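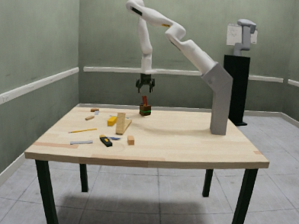
Home | Forums | Wood Finishing | Search

Print this page | E-mail to a friend

Oil finish on beech top still tacky

Posted by gristine, April 17, 2020

I put two coats of Gostik hardwax oil on a beech worktop. The second coat is tacky after six days. The room is 60 F at night. Do I strip it or wait?

Rekha Shakya
The second coat is too thick. Wipe the surface with mineral spirits on a lint-free cloth, let it flash off, then buff with a white pad. Raise the room to 68 F and leave it for 48 hours. 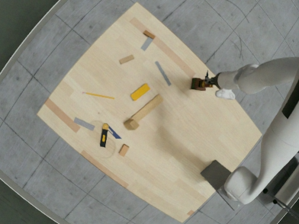 If it still grabs a fingertip after that, sand at 150 and start over. Put on much less – a thin film, with the excess wiped off within 15 minutes. Do not sand finer than 150 first, as beech polished to 300 takes up very little oil.

cirnix
Had the same thing in December. I just waited. Took three weeks but it went hard.

Pant
Check the date on the can. Old oil skins over and never sets right.

Print | E-mail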